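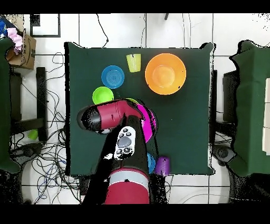

Green cloth, orange bowl.

I promised to write about the river gauge, and I am late with it. My apologies to the people who asked me.

For those who are new on this blog: I live near Clengate, where the small river Bilar comes down from the hills and goes under the old road. Since February I read the water level there, every morning before work, and write it in a notebook. It started because Ehab Kettani, who had done it for many years, moved to another town and gave me his notebook and his rubber boots. The boots are two sizes too large.

The lowest value I have written is 21 centimetres, and the highest is 61. The second one was after the long rain in spring, when the water was brown and carried whole branches. I was a little afraid to go down the steps that morning, so I read the gauge from the bridge with my binoculars.

What interests me more is how slowly the river goes down afterwards. In Ehab's old pages the level after such a rain stays high for many days. In my pages it falls much quicker. I think the reason is the wet meadow at Naciri, above the village, which was drained to make a field. A meadow like this keeps the water and gives it back little by little. A drained field sends it away through the pipes, and then in summer we are surprised that the stream is thin.

I must be careful here, because I am not a scientist and a few months of numbers are not a proof. The spring was also warmer this year, and the trees were drinking early.
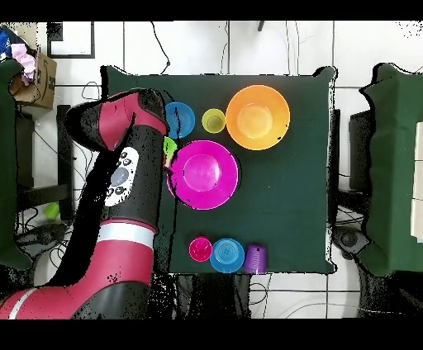 Mohcine Hajji wrote to me after my last post that I should not blame the field so quickly. He remembers the meadow being dry in several summers, long before the drains, and he thinks the new wells on the other side of the hill take more than the pipes do. Maybe he is right. I asked him if he knows how deep the wells are, and he does not, but he will try to find out.

I also had a long talk with Zineb Hamdy about it. She would like to close two of the drains for one winter and look at what happens. The owner of the field has not said no - he has not said yes either. He wants to know who pays if his lower corner stays wet until May, and I find this a fair question.

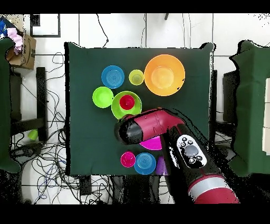 The meadow is easier to understand if you think of it as a dish under a tap. When it is full, it runs over, but until then it holds what it gets, and the one below stays dry. A valley has many such dishes, of very different sizes, like the big orange bowl and the small cups on the green cloth. Naciri was our big one. If you lose a small one, the river does not notice much. After the big one is gone, every strong rain arrives at the bridge almost at once.

I will continue with the notebook through the summer. The gauge itself needs new paint, the marks under 50 are hard to see when the sun is low, and I have to ask at the town office if I am allowed to do it myself.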